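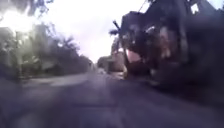 Is a "quiet street" worth paying extra rent for?

Yabsira Shiferaw
Home & Neighborhood > Renting

I'm looking at a two-bedroom on one of the side streets in Fleltgate. The agent at Moges wants $270 a month more than for the same layout over on the main road, and the whole pitch is that it's quiet. She said "quiet" maybe a dozen times and the listing says it too. I went once, at 11 in the morning, and sure, it was quiet. So is a school in August. How would I find out what it's really like before I sign? And does anyone know if the Hatmont windows they keep bringing up do anything, or is that just a sticker on the glass?

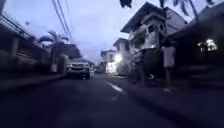

The lease is 13 months and the fee for leaving early is steep, so I'd like to get this right the first time.

Eero Harju

I'd ignore the word completely. It means nothing in a listing and you can't hold anyone to it. Go back at 7:30 in the morning, again at dinner time, and again after 10 at night. Stand there for at least 15 minutes each time. You're listening for dogs, delivery vans, the neighbor with the leaf blower, and whether drivers use the street to skip a traffic light.

Phone decibel apps are fine for comparing one place with another on the same phone. I wouldn't trust the number itself.
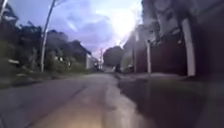

Then go inside and do it again with the windows shut. Bedroom first. Run your hand around the edge of the window - if you feel air moving, sound is getting in too, whatever brand is printed in the corner. Ask to see the invoice for the windows. When I asked my last landlord for one, the "triple glazing" turned back into double pretty fast.

Also, that's over $3,500 across the lease. Ask them to knock $100 a month off and see how firm the price is.

Dindo Buenaventura

just buy earplugs lol. 9 bucks

Liya Birhane

Earplugs don't help with bass coming through a shared wall, and in my experience that's what drives people out. The street was never my problem. The guy upstairs was. Knock on a door or two and ask what they hear at night. I did that before I moved to Kanditz and got a very different story from the one in the listing - about half an hour of it.
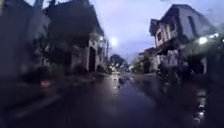
More in Renting

Can my landlord charge me for carpet that was already worn?
Agent won't put a verbal promise in the lease
Does a thick rug do anything for noise from downstairs?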